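Ekard to heat district homes with warmth from Tallex plant

Eskildsen, 4 May 2026 — The town of Eskildsen has approved a plan to pipe waste heat from the Tallex glass works into the Ekard district, where it will replace oil and gas boilers in 823 homes.

The heat comes from cooling water that Tallex now sends through its towers and releases into the air. Under the plan, the water will pass through a heat exchanger and two large heat pumps before it enters a new underground loop. Engineering firm Flostano will build the loop, which will run about 4 miles and follow existing utility lines for most of the route.

"We have been paying to get rid of this heat," said Natnael Gidey, energy manager at Tallex. "The plant runs day and night, so the supply is steady, and the pumps take care of the temperature."

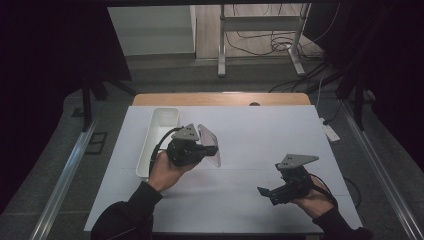
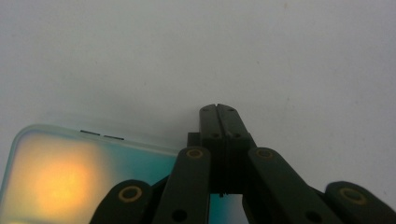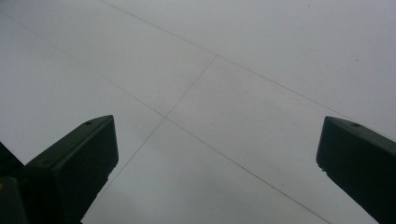 Digging is set to start in August at the north end of Ekard. The first 119 homes should be connected before the following winter — the rest will be added street by street as the pipe moves south. Residents can choose to stay with their own boilers, but those who sign up in the first round will not pay a connection fee.

Keabetswe Mokgethi, who leads the town's energy office, said the rate for heat will be reviewed once a year and posted on the town website. A backup boiler at the pumping station will cover the days when the glass furnaces are down for repairs.

Two streets near the school will be closed to through traffic during the first phase. Bus routes will not change. Sign-up forms will be mailed to Ekard households before work begins, and copies will be available at the town energy office.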